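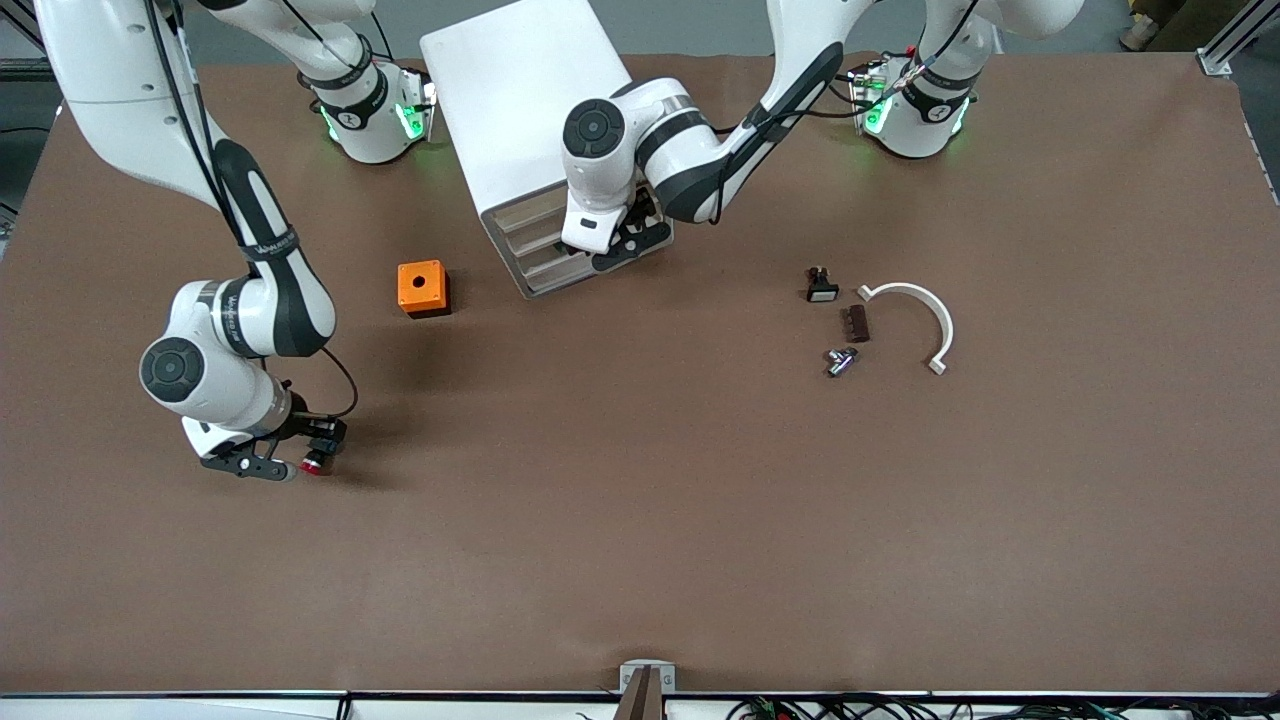
## September 9, 2025 - Assembly bench, Haltaven

The day was given to small parts for the Riis cabinet. The table was cleared of yesterday's paperwork before work began, and the red parts were checked against the list, sheet 1068. Two entries on the sheet did not agree with the Grovach order and were marked for correction.

Heikki Laitinen asked that fittings no longer be stored with electrical parts. The request was accepted. A white half clamp, a threaded metal fitting and a small maroon cylinder were still lying together on the tan tabletop when the matter was raised.
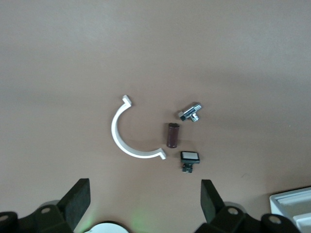

Until the new trays arrive from Plundum, fittings will go in drawer 2 and clamps on the shelf over it. The second clamp halves are to be counted in December with the rest of the stock.

Order 1681 remains open. A reply was sent before lunch - none has been received. The afternoon was spent on labels, and the drawer for the cylinders has yet to be done.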